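Ticket 2154: Order confirmation emails sent twice, pickup notes missing
Status: Waiting on customer
Opened 2021-02-24 by Ngọc Nông

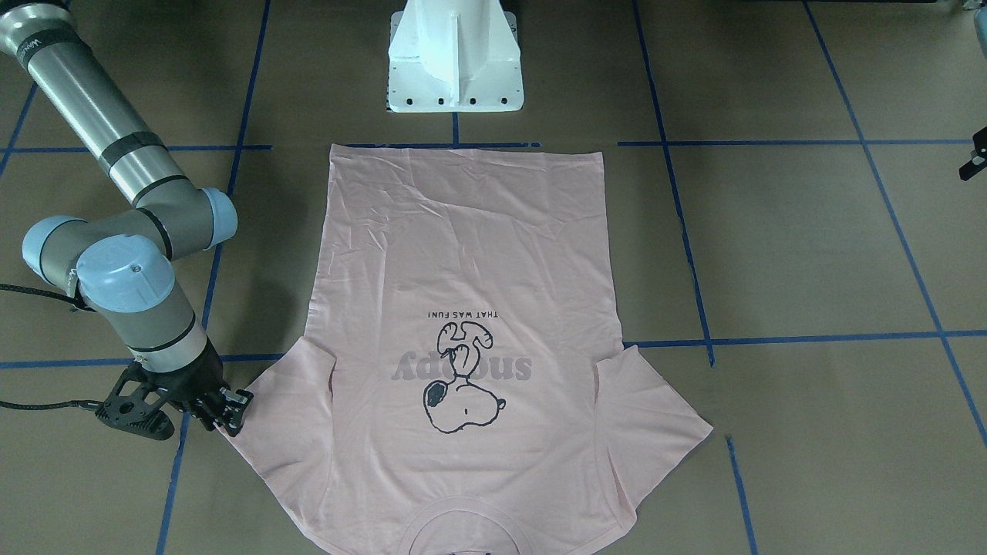 Attachment 1: the pink Snoopy tee, short sleeves

Hello, and thank you in advance to whoever picks this up! I run a small secondhand clothing shop on Dodari and I've been very happy with it since I joined in September, so please don't read this as a grumpy message. The trouble is with the confirmation emails. When somebody buys the tee in the attachment (or anything else) they get the email twice, and neither copy has the pickup note I typed in. People then write to ask me where to go, and I do like hearing from them, but it's eating up my evenings.

What I've tried so far: I logged out and back in, I retyped the note from scratch in case I had pasted something odd, and I sent myself a test order from my sister's account. Same result, two emails and no note.

Reply from Support (Gallagher)
Hi Ngọc, thanks for laying it all out so clearly, and I'm sorry about your evenings. Two questions for you. How long is the pickup note? The box takes up to 1,000 characters, and when a note runs over, the email leaves it out completely without any warning. Also, could you look under Settings, then Connected Apps, and tell me what's listed?

Reply from Ngọc Nông
Oh dear, the note is long. I had put in the bus directions and the bit about the side gate and which bell to ring. I've cut it down to 4 lines and the note shows up now, hooray! Under Connected Apps I have Sorkberg and Pronditix. I remember adding Sorkberg for the mailing labels. Pronditix I must have added when I was trying out newsletters, and then I forgot all about it.

Reply from Support (Gallagher)
Glad the note is back. Pronditix sends its own order email unless you switch that off, so I'd guess it's your second copy. Please open it, untick "Send order updates," save, and run one more test order. Leave Sorkberg as it is, your labels depend on it. I'll keep the ticket open until I hear how the test went.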